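Yellow and black baskets adopted for small-parts sorting at Kuststead

Kuststead has settled on a two-colour basket system for its small-parts sorting benches, following a trial that ran through July. The layout replaces the mixed cardboard trays that had been in use at the Trakville workshop and applies to all items short enough to lie flat in a small rectangular basket.

Under the new arrangement, yellow denotes stock still to be checked and black denotes stock cleared for shelving. Clear plastic bins are reserved for overflow and for parts with no label. Colour coding had previously been done with adhesive dots, which lifted in the wash and left residue on the rims.

Fathima Sarkar, who drew up the bench plan, specified a butcher-block top with a raised shelf at the back centre. The shelf is carried on a metal bracket at each end, leaving the tabletop beneath it open. Baskets are set out in front of the shelf and to either side, within reach of the working edge.

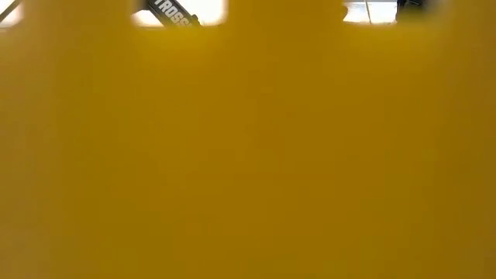
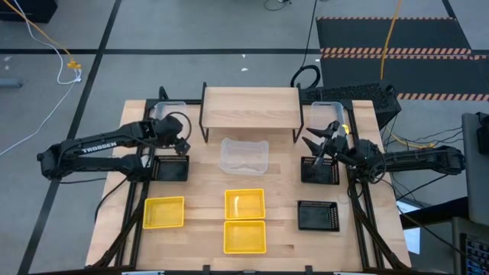
The trial covered 1327 items, sorted over 40 sessions. Misplaced items fell to four, all of them small fittings that had passed through the perforations of one basket into the one stacked below. Baskets will no longer be stacked during sorting, and anything narrower than the perforations goes directly into a clear bin.

Jahangir Barua, stores supervisor, said the main gain was in handover between shifts. "With the trays you had to read a tag to know what stage a lot was at. The colour tells you from the doorway. We still tag everything, but the tag is now a second check."

The yellow baskets have drawn one complaint. Peadar McGrath noted that brass and other yellow-toned fittings are hard to pick out against the base under overhead light. A pale liner was tested and rejected after it shifted when baskets were emptied. For the present, brass lots will be checked in a clear bin and tagged by hand.

An order for 200 additional baskets has been placed with Wanigasekara, split evenly between the two colours. Delivery will go to the Clornwood store, where the same bench layout is to be installed once the floor has been resealed. The old trays will be flattened and sent for recycling.

Ans Hendriks will run a short induction at Clornwood before the changeover. Staff transferring from Trakville are not required to attend. A revised labelling sheet, with the brass exception added, is available from the stores office.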